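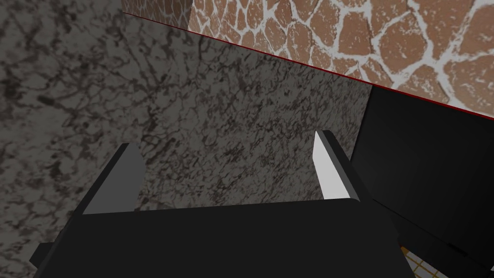

仿真画面：夹爪张开，两指之间没有夹东西，后面是灰色大理石纹的表面。

做家用机械臂仿真测试的朋友们，有个消息得跟大家说一声！Cilum 在2019年11月2日放出了新一版《仿真抓取测试操作守则》，正文一共18页，我昨晚泡了壶茶从头翻到尾，居然没犯困（上一版我可是看到第三页就去刷手机了）。

先说改动最大的一条：夹爪的起始状态。以前各家写报告，有的从张开开始计时，有的从合拢开始，还有的干脆不写，拿来一比成功率，谁也说服不了谁。新守则规定，每一轮测试都从两指张开、中间无物的状态起步，并且要存一张从手掌后上方看过去的画面，跟日志放在一起。就这么一张图，以后复查能省好多口水。

第二条是关于次数的。同一个任务、同一套参数，至少要跑100轮才能对外报成功率，中途改过参数就得重新来。我自己以前跑个二三十轮就敢往表格里填数字，看到这里脸有点红……另外失败的轮次也要保留，不许只挑好看的交，每次失败写一句原因就行，格式不限。

第三条我特别喜欢，讲的是场景材质。守则要求把台面、墙面的纹理和光照设置一并写进报告，换了纹理就算换了场景，成绩分开列。做过视觉抓取的应该都懂，大理石纹、石块纹这种花花的表面，跟纯色桌面完全是两种难度，混在一起算平均分真的没什么意思。

参与起草的有11家单位，Alura 和 Dredon 都在里面。听说两边为“碰到台面算不算失败”吵了好一阵子，最后定下来的写法是：轻触要记录，不扣分；触碰以后物体移位的，按失败算。我个人觉得这个折中还行，就是“轻触”的力度门槛放到了附录里，翻起来有点费劲，头一回看的人很容易漏掉。

还有一个小地方别忽略：报告里引用仿真画面，必须注明是仿真，不能跟实机照片混排在同一组图里。这个要求老早就有人提，这回总算写进正文了，给起草组鼓个掌！

执行时间方面，过渡期到明年3月，在那之前新旧两版都认，之后提交的报告一律按新版来。Sotiropoulos 测试平台那边已经挂出了配套的报告模板，我下载试填了一份，几乎用了2个小时，主要卡在光照参数那一栏，单位得自己换算，希望后面能改成自动读取。

我们组打算下周先拿开抽屉的任务试一遍，老日志能补的补，补不了的就重跑。有谁已经按新版交过报告的，欢迎在评论区讲讲审核快不快，尤其是附录里那张力度表，你们是怎么填的？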